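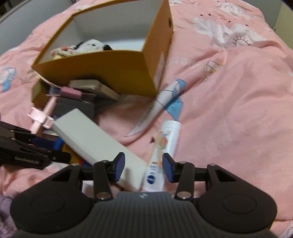

Minutes taken by Nazmiye Gündoğdu, Udley Allotments and Green. Posted July

Started 7.10, late, hall key stuck again. Apologies read out, two more came by text during item 1.

1. Last minutes
Agreed. One correction, the hedge on Tikine Lane belongs to the parish and not to us. Changed in the file copy.

2. Water
Tank by the top gate leaking at the seam. Ekinci came to look, quoted 900 for a new tank fitted, or a patch for far less but no promise on how long it holds. Long discussion. Some wanted to wait for autumn when nobody is watering. Others said the lower plots have had next to no pressure since May and their beans show it. Vote taken, new tank, to be fitted as soon as Ekinci can do it. Hoses to be used before 10am or after 6pm untill then. Cans any time.

3. Paths
Middle path still bad after the rain. Woodchip promised by the tree firm, not arrived. To be chased. Plot holders reminded that the edges are theirs to cut, both sides if you are on a corner. Plot 3 asked if slabs are allowed. Yes if laid flat and not set in cement.

4. Rents
Going up by 2 pounds a plot from the new year. Objection from the half plots, who said it should be half for them. Fair point, carried. Letter to go out with the new figures, and the old form is not to be used any more, it has the wrong bank details on.

5. Summer sale on the green
Same spot as last year, tables from the hall. Ornar bakery giving bread rolls and lending the urn. Plants, jam, books, toys and bric-a-brac all wanted. Please, clean things only and no electricals. Drop off at the hall porch from 4 the afternoon before, not earlier, it was blocking the fire door last time. Raffle prizes still short. Float of 50 agreed, in coins this time.

6. Bonfires
Complaint from the houses at the back about smoke in the evenings. Rule is still none before October. Sign has faded, new one to be made. Nazmiye to write back to the houses.

7. Any other business
Someones wheelbarrow, green, flat tyre, left by the compost bays since spring. Goes to the sale if not claimed.
Rats seen near the bays. No cooked food in the compost please.
Shed padlock code has changed, ask at the gate, it won't be emailed.
Seed order forms back by the end of the month.

Closed 8.40. Next meeting same place, same time, bring your own mug.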